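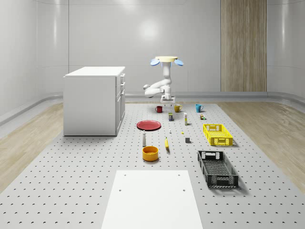

The trouble with decluttering advice

By Behrouz Zamani
2016-04-27

My sister-in-law gave me a book about tidying for my birthday in February. I read it on the train over two weeks, and I've been arguing with it in my head ever since, usually while washing up.

The book says what all of these books say. You own too much, it's making you unhappy, and if you get rid of most of it you'll sleep better and stop snapping at the kids. There is a method, with a name. You go through the house one category at a time, pick each thing up, and ask it a question. Things that give the wrong answer go in a bag.

I don't doubt that it feels good. I filled four bags myself and came home from the op shop quite pleased. What I doubt is nearly everything claimed for it afterwards.

Take the idea that clutter makes people anxious. It may well do. But I'd like to know which way round it goes before I pay for a course. When my father was ill our kitchen bench vanished under paper for most of a year, and the paper wasn't what was wrong with us. A person who is worn out stops putting things away. Hand them a set of matching jars and they'll be worn out with jars.

Then there's the before-and-after story, which does most of the heavy lifting. A family is drowning in stuff, a consultant arrives, and by the last page they can see their floor. I've yet to read the one where the writer goes back three years later. Diet books had the same gap in them for decades and we eventually learned to ask about it.

Who can afford an empty cupboard?

My real quarrel is with the advice to throw out whatever you haven't used in a year, on the grounds that you can always buy another if you need it. Can you? I live in a town where the hardware store shuts at noon on Saturdays. I keep odd lengths of pipe, a spare kettle and a biscuit tin of screws, and none of it has ever sparked anything. Last winter the old kettle earned its place on the shelf.

A bare house is cheap to run only if you have money in the bank to replace things. For everyone else the back cupboard is the savings account. My parents moved countries with two suitcases and never again threw out a jar. The book would call that a scarcity mindset. I'd call it a fair reading of the facts they'd been given.

I'd also point out how much gets sold in the name of owning less. A neighbour of mine signed up with an outfit called Trirneo, which sends someone round for a morning to assess your rooms and then emails a plan. The plan recommended shelving from the Korkberg range and a set of drawer dividers, and the whole business came to 3870 dollars. She now owns everything she owned before, less a few cardigans, plus the shelving. She's happy with it and it's her money. I only ask that we call it shopping.

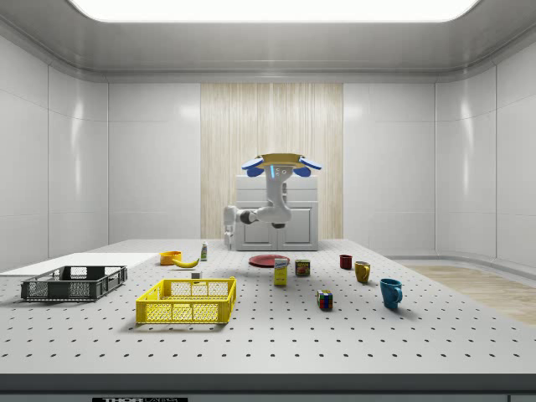
What the bags don't tell you

The part these books skip over fastest is where it all goes. You carry the bags to the door and the story ends there, with you feeling lighter.

I spent a morning sorting at the Narnby op shop last year, when they were short of hands after the holidays. We had 146 bags on the floor by the time I took my coat off. A good share of it was stained, broken or missing its other half, and went straight into a skip the shop pays to have emptied. The woman running the sorting table told me they always get a rush in the new year and again whenever there's a tidying program on television. She didn't sound grateful.

So the mess hasn't gone. It's been moved to a place where you don't have to look at it, and somebody else is dealing with it for no wages.

None of this means you should live in a heap. I like a clear table as much as the next person, and I've been in houses where the hallway had become a danger. Those people needed help, the patient kind, and a bestseller wasn't going to supply it.

For the rest of us I suspect the answer is duller and wouldn't fill a book. Buy less in the first place. Fix the drawer that sticks, so things can go back in it. If you have to get rid of something, find the person who wants it and carry it to them yourself, even if that takes until winter.

I still have the book, by the way. I offered it to the library in Quintanilla Street and they said they had plenty.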